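**Thread: where does everybody hang the half-dry stuff??**

**traldale_tess** wrote:

Okay laundry people, I need a reality check. We moved into the smaller place in September and there's no dryer hookup, no balcony, and exactly one bathroom. I have a folding rack but it eats the whole hallway when it's open, and my husband has now walked into it twice in the dark on his way to get water. So everything that used to go on the rack ends up over doors, chair backs, the shower rod, the end of the bed. It looks like a yard sale in here by Friday.

What I want to know is what you all do with the things that are too damp to fold but don't deserve a whole rack. Jerseys, mostly. I have two kids in soccer and I swear these shirts multiply.

**Miranda_in_the_basement** wrote:

Single bar, mounted on the wall. Put one up in the old apartment and took it with me when I left (filled the holes, got my deposit, thank you very much). Mine is 26 inches and it holds more than you'd think if you don't bunch things up. Fold the shirt over the bar at the armpits so you don't get that line across the chest.

**hokberg77** wrote:

> Fold the shirt over the bar at the armpits

Hard disagree. Hangers. Always hangers. A shirt over a bar is double thickness exactly where it's already the slowest to dry, and then you get that sour smell in the underarms and have to wash the whole thing again. I went through this with three years of gym shirts before I figured it out.

**Miranda_in_the_basement** wrote:

Hokberg you say this in every thread lol. Hangers stretch the shoulders on anything heavy. And not everyone has somewhere to hook a hanger!

**hokberg77** wrote:

I say it in every thread and I'm right in every thread. Hook it on the bar. The bar holds hangers too.

**crescencio_llorente** wrote:

Long-time reader, I mostly post in the tile section. We have a dark gray bar in the bathroom, near the glass, and it gets used for shirts way more than for towels at this point. I resisted for a while because I put that bar in for towels and I had a whole plan about towels, but the household voted and I lost.
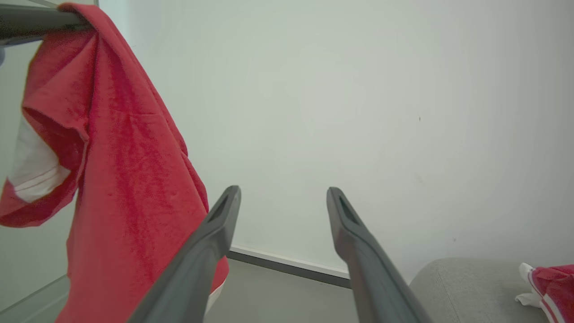 *Photo: C. Llorente, posted with permission to reuse on this board*

The red one is a good example of what I mean by a lazy hang. It's just folded over with most of the length on one side, and you can see it bunching up into wrinkles down the middle. My wife hangs things flat and even and hers come off the bar looking practically ironed. Mine look like that. I wear them anyway.

What I'd tell you, Tess, is to think about how far the bar is from the floor before you think about how long it is. I measured ours for folded bath towels and never considered that a shirt slung over lopsided hangs a lot lower than a towel does. If I did it over I'd go up another 8 inches.

**traldale_tess** wrote:

Oh this is helpful! I had not thought about height at all. I was just going to put it where the old towel ring was.

Also is that red with white?? Because that is my number one enemy. My youngest's team shirt is red with white on it and I live in fear of the white parts going pink.

**crescencio_llorente** wrote:

White edge at the bottom and some white with thin red stripes over by what I think is the sleeve, the way it's curled up I'd have to go turn it over to tell you. Cold water, by itself or with other reds, and I don't leave it sitting in the machine after. That last part is what got me with a different shirt. Washed fine, sat in a wet heap overnight, and the collar came out the color of bubble gum.

**melkow** wrote:

Hi, Mélanie Kowalchuk here, I used to run the wash-and-fold counter at Durnley's so I have OPINIONS. Crescencio is right about the wet heap. The bleeding people blame on the wash a lot of the time happens afterward, when red fabric is pressed up against white fabric and both are soaked. So when you hang a red shirt with white trim, try to get the white part out where it isn't touching anything. Pull the sleeves straight. Don't let the hem fold back up on itself.

The other thing – and I will get yelled at for this – is that a soft fuzzy knit and a slick polyester jersey are two different animals. The slick ones you can throw over anything and they're ready before dinner. The softer ones hold on to water for ages. If it's fuzzy to the touch, roll it in a dry towel first and kneel on it. Kneel on it! Put your whole weight there. You will be amazed what comes out.

**hokberg77** wrote:

And then put it on a hanger.

**melkow** wrote:

And then put it on a hanger OR over a bar, I genuinely don't care, as long as you come back in a couple of hours and flip it. The people who get the smell are the people who never flip.

**Miranda_in_the_basement** wrote:

THANK you. Flip your shirts, Hokberg.

**hokberg77** wrote:

If you have to go back and flip it, the method has a flaw. A shirt on a hanger does not need a second appointment.

**grout_and_about** wrote:

Jumping in with a boring question. What's everyone doing about drips? We have wood floors right up to the bathroom door and I've already got one dark patch I'm pretending is part of the grain.

**crescencio_llorente** wrote:

Spin it twice. Our washer is old and its top speed is a joke, so I run the spin again with nothing else in there. If it still drips after that I squeeze the bottom edge by hand over the tub. That's where it all collects.

**grout_and_about** wrote:

Twice on spin sounds hard on the print.

**melkow** wrote:

Inside out, and it'll be fine. What kills prints is heat. I've seen jerseys with the number half peeled off and every single time somebody had put them in a hot dryer "just for ten minutes."

**traldale_tess** wrote:

...I may have done that at my mother-in-law's. Moving on!

So where I am now: one bar, on the bathroom wall, higher than I was planning. My worry is the steam. We have four people showering in there every morning and the fan is more of a noisemaker than a fan. Will anything dry in a bathroom like that?

**Miranda_in_the_basement** wrote:

Door open. Wash in the morning after the last shower and it'll have all day. Don't hang at night in a bathroom people are about to shower in, you're just steaming dumplings.

**hokberg77** wrote:

Okay, this one I agree with. I also have a little dehumidifier in mine, over 3000 square feet of nothing but reviews out there on those so I won't add another one. Get the kind with the drain hose so you're not emptying a bucket.

**grout_and_about** wrote:

What is a square foot of reviews

**hokberg77** wrote:

It was a figure of speech.

**Miranda_in_the_basement** wrote:

It was not a figure of any speech I know. Anyway Tess, a cheap clip fan pointed at the shirts did more for me than a dehumidifier ever did. Moving air is the whole thing. Keep it well away from the tub and the sink, obviously, mine is clipped to a shelf out in the hall and blows in through the door.

**hokberg77** wrote:

A fan in a humid room moves humid air. I'm not doing this again.

**melkow** wrote:

You're both right, it depends on the weather where you live. Tess, try the fan first because it's cheaper. If the mirror is still foggy at lunch, go look at dehumidifiers.

One last thing on the bar itself. Whatever finish it has, wipe it down before the first wet thing goes on. New hardware sometimes comes with an oily film and it WILL print a line across a light shirt. On a bright red one you'd probably get away with it, on the white parts you would not.

**crescencio_llorente** wrote:

Seconding that. And find a stud or use real anchors. A wet sweatshirt weighs a ton and mine pulled one end loose the first month. I redid it with better anchors and it hasn't budged, but there's a patch behind the bracket that I'm never showing this forum.

**traldale_tess** wrote:

You guys are the best. Bar is on order, I went with the longer one so there's room for a couple of Hokberg's hangers at one end (you're welcome) and shirts folded over the rest. Rack is going in the closet until the next stomach bug.

**hokberg77** wrote:

I'll take it.

**grout_and_about** wrote:

Still looking for ideas on getting that dark patch out of the floor if anybody has one. It's oak, oil finish, the size of a saucer.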